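Lasell Opens Registration for Household Linen Care Course

RANECK – The Lasell Center for Home Skills will begin a new course in the folding, mending and storage of household linens in July. The course is open to all adult residents of Raneck, and no previous experience is required.

The program follows a trial held at the center's Kaplan Street building, which drew 121 participants. In written comments afterward, many asked for more time at the table and fewer talks. The July course has been planned accordingly, with most of each session given to practical work.

"People often inherit a closet full of tablecloths and towels without ever being shown how to look after them," said Nermin Karakaya, director of the center. "We are pleased to offer that instruction in a form that suits working households."

Sessions will be led by Dymphna Ó Dubhghaill and Recep Karaca. Topics include sorting by fabric, folding for narrow shelves, simple hem repair and the packing of seasonal linens. A total of 202 places are available. Participants may bring up to four items from home; cloths will also be provided. 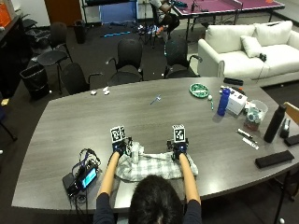 Table work will form the main part of each session. Participants will begin with small cloths before moving on to sheets and full tablecloths. A light plaid cloth in pale gray and white, gathered in both hands near its upper folds on the gray conference table, is typical of the pieces used in the opening exercise – the checks serve as a guide when edges are brought together. Registration is handled by Kaan Gündoğdu at the center's front desk, Room 161, from 9 a.m. to 4 p.m.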